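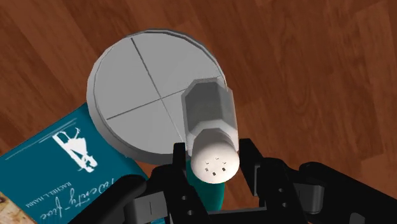

The Kitchen That Isn't There

Lovisa Dalen keeps a salt shaker on the windowsill of her office in Pallholm, and if you visit her on a winter afternoon, as I did, she will sooner or later pick it up, turn it over in her hand and put it back down on a different spot. She does this while she talks. I don't think she notices, and I only mention it because the thing she does without thinking is the thing she has spent the better part of two years trying to get a robot to learn.

The robot in question spends nearly all of its time inside a computer. Dalen's group at the Starkolbridge lab trains its arm in simulation, on rendered tabletops with rendered clutter, and then sends what it has learned over to a real arm on the floor below to see how much of it holds up. The simulated tables look like the tables in anybody's home. There is wood grain, and there are books lying any which way, a paperweight sort of thing or a plate, and a shaker with holes in its cap. The view comes from close to the gripper, so that the black fingers are always there at the bottom of the picture, the way your own hands are always somewhere at the bottom of yours.

"People ask why we bother with the books," Dalen told me, pouring coffee for us both. "A book is a wonderful nuisance. It's flat, it's got printing all over it, and it makes whatever you put on top of it sit a little crooked. If you only ever practice on a clean table you never meet a crooked plate."

The method has a name, Hulton, after the street where two of the students were sharing an apartment when they came up with it. (There was some talk of a cleverer name, but by then it was on all the folders.) What Hulton does is fairly easy to describe, even for somebody like me who has trouble with the settings on her own dishwasher. Most training of this kind throws a fresh heap of objects at the robot every time. Hulton holds on to the heaps that went badly. When a grasp fails, the program saves the whole arrangement just as it was before the fingers started to close, and then makes a family of near relations: the same table with the bottle tipped a hair, or the plate slid over, or the light coming in from the other side. The robot gets to try all of them before it moves along to something new.

My piano teacher worked the same way. She would stop me at the one bad measure and have me play it slow, then fast, then with the left hand alone, and I hated it, and it's the only reason I can still get through that piece today.

The group put its results out in a short report dated 18/01/2019, and I'll try to do them justice. They set up 236 cluttered arrangements on the real table downstairs, none of them copied from the simulation, and asked the arm to pick one named object out of each and hold it upright for a few seconds. The arm trained the ordinary way, with fresh heaps only, failed on 9 of every 20 tries. The arm trained with Hulton failed on 7. I must have looked a bit let down when Dalen read me those figures, because she laughed and said I should have seen her face when the first version came in worse than the ordinary one.

It is a modest gain, and she is careful to call it that. What pleases her more is where it came from. Nearly all of the improvement was in the crowded cases, where the object you want is leaning against something, or standing on something, or has a neighbor so close that a finger has to slip down between the two. Out in the open, on bare wood, the two arms did equally well. And there was one kind of arrangement where Hulton did no good at all: hollow things, cups and sleeves and tubes, standing right up against the target. The arm would sometimes reach for the rim of the hollow thing, as though it had decided the two were one object. They have an idea or two about why, mostly to do with how shadows are drawn inside an opening, and that's what the students will be working on through February.

I went downstairs before I left to watch the real arm for a while. It is slower than I expected, and quieter. It came in over a pile of mail and a saucer, stopped, seemed to think better of it, came in again from a lower angle, and closed its fingers on a pepper mill. One of the students, Kushwaha, had been eating a sandwich with his back to it the whole time, and he turned around just long enough to write something down.

"Does it ever surprise you?" I asked him.

He chewed for a bit. "It dropped a jar of mustard on the first morning," he said. "That surprised me." Then he cleared the table and started laying out the next one – saucer first, then the mail, then the mill on its side.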